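The case for buying small bottles

Every October the Pryor warehouse store puts the big jugs of orange drink on a pallet by the door, and every October people tell me I am wasting money on the small ones. I have heard it enough that I worked out the numbers. At our store in Jemolgate the small bottles cost me 59 cents each by the case. The jug comes out 27 percent cheaper by volume. I still buy the small ones.

A jug is only cheaper if you drink all of it. In my house the last quarter goes flat in the refrigerator door and then down the sink. It also takes up the space where the milk should go. A small bottle gets opened and finished, and the rest of the case waits in the closet until somebody wants one.

Then there is the matter of cups. When we had 30 people over for the Mindura street picnic, the jugs meant 40 cups, most of them left half full on the lawn. 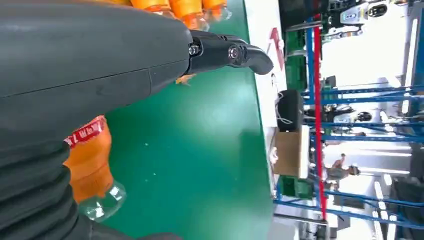

Posted by Plevico Pantry, 1/5/22

Orange bottles on a green surface are easy to hand out, and the ones with clear bottoms look good doing it. I don't think looks should decide a grocery bill, but they count for something at a party.

The fair complaint is the plastic. Small bottles use more of it, and I have no good answer except that I rinse mine and take them back. If your family empties a jug in two days, buy the jug.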